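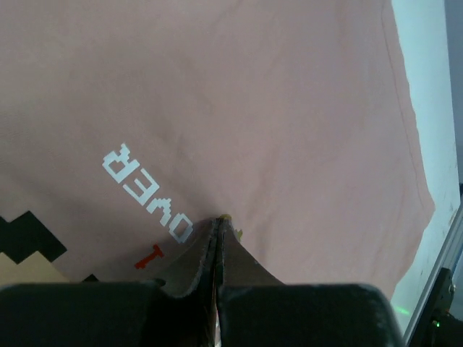
4. Care and retention of everyday clothing

4.1 Households and records

The results in this section come from the 200 households that completed both rounds of the clothing diary, one in winter and one in summer. Households were recruited in the town of Stakville and in the outer suburb of Buckley, which differ in housing type and in access to outdoor drying space. Most Stakville dwellings are detached and have a yard with a fixed clothesline. Buckley is made up largely of flats, and many of the building by-laws there prohibit the hanging of washing on balconies.

Each household kept a paper diary, known in the project as the Olia diary, in which members entered the date of each wash, the garments included, the method of drying and what became of any garment that left regular use. A smaller group of 60 households also agreed to a home interview after the second round. Interviews were held wherever the household normally folded or sorted its washing, most often a kitchen or dining table.

Diary entries were coded by two members of the research team working separately. Where the codes differed, the entry was read again and settled by discussion. Entries that named only a load type, such as "whites" or "kids' things", were kept for the analysis of wash frequency and left out of the analysis of individual garments.

4.2 Frequency of washing

Garments worn next to the skin were washed after a single wear in nearly all households, and there was little difference between the two locations. Practice varied much more for outer layers. Jumpers, cardigans and denim were washed on a fixed schedule in some homes and only when marked or smelling in others. Respondents who followed a schedule tended to describe it as something learned from a parent, and several said they had never considered changing it.

Season had a smaller effect than expected on the number of loads. In winter, households washed fewer items but the items were bulkier, so the machine was run nearly as often. Sportswear was an exception. It was washed more often in summer and was the category most likely to be washed alone, in a small load, at short notice before a game or class.

Care labels played a minor part in these decisions. Many interview respondents reported cutting labels out of children's clothing because they scratched, and most of those who left labels in place said they consulted them only for a new garment or one that had been expensive. Colour was the more usual guide. Reds, pinks and dark blues were kept apart for the first few washes and then joined the ordinary load, a practice described in similar terms in Stakville and Buckley. 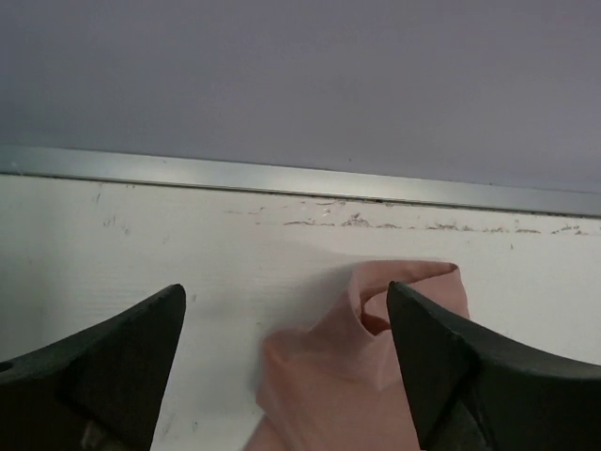

Figure 4. Crumpled pink cloth on a white tabletop.

4.3 Drying, folding and storage

Drying method was the point on which the two locations differed most clearly. Stakville households used an outdoor line in both seasons and turned to a dryer mainly in long spells of rain. Buckley households relied on indoor racks and dryers through the year. Respondents in both places linked dryer use with shrinkage and with thinning of the cloth at the shoulders and hem, although the diaries cannot confirm that link. A garment recorded as worn out had usually been dried by more than one method during its life.

Folding was seldom mentioned in the diaries, which did not ask for it, but it came up in most interviews. Three broad habits could be identified. In the first, garments were folded directly from the line or dryer and put away on the same day. In the second, clean washing was left in a basket or on a chair and folded when there was time, often while watching television. In the third, clean washing was never fully put away and members of the household took what they needed from the pile. The third habit was more common in homes with children under school age and in homes where adults worked shifts.

These habits bear on retention in a way that we had not anticipated when the diary was designed. Respondents who folded and shelved their clothing could usually name the garments they had not worn for a year. Respondents who dressed from the pile could not, and they often found forgotten items at the bottom of drawers during the interview itself. Clothing at the bottom of a drawer was spoken of as if it had already been given away. It was rarely included when households made up a bag for donation.

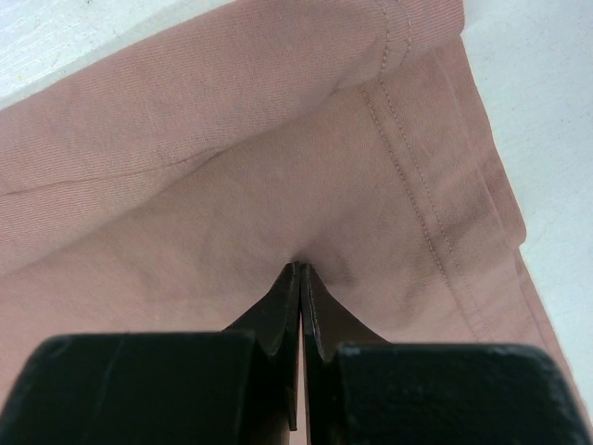

Shelf depth was raised by several Buckley respondents as a related difficulty. Built-in wardrobes in the newer flats have deep shelves, and T-shirts were commonly stacked in two rows, one behind the other. The back row was described as storage for another season, even where the garments in it were of the same weight as those in front. Two households had turned their stacks on edge so that every fold faced outward, and both reported wearing a wider range of tops afterwards.

4.4 Garments leaving regular use

Across the two rounds, households recorded 289 garments as having left regular use. The diary offered seven codes for this entry: passed to a relative or friend, donated, sold, cut up for rags, moved to storage, thrown out, and other. Rags and storage were used far more often than the pilot study had suggested, and sale was used least.

Cotton T-shirts made up the largest single group. Their usual path had several stages. A shirt was first worn in public, then at home or in bed, then for painting or gardening, and was cut up only when the neck or underarm had gone. Households tended to record only the last of these stages. The earlier moves were often not regarded as a change of use at all — one interview respondent described a shirt worn only for cleaning the gutters as being in her normal wardrobe. For this reason the figures probably understate the length of time for which a garment is held after it is no longer considered fit for work or social occasions.

Mending was recorded for few garments. Replacing a button and closing a seam were the most common repairs, and both were usually done within a week of the fault being noticed or were never done. Access to a sewing machine made little difference. A number of machines seen during the interviews were stored in garages or under beds, and their owners said that hand sewing was quicker than setting them up.

Donation was concentrated in December and in the weeks before a house move. Buckley households made use of Pluko, the local clothing exchange, which accepts items by the bag and does not sort them in front of the donor. Several respondents said that this second feature mattered to them, as they had felt embarrassed elsewhere when worn items were handed back. Stakville has no comparable service and donations there went to the hospital shop or to a collection bin beside the library.

4.5 Limits of the record

The diaries depend on self-report, and households that were willing to record each wash for two seasons may take more interest in clothing than most. One adult completed the diary in the majority of homes, and entries for other members, particularly teenagers, are thin. Garments washed outside the home were not captured in the first round. A line for laundromat and dry-cleaning use was added to the second, and the seasonal comparison in 4.2 excludes those entries.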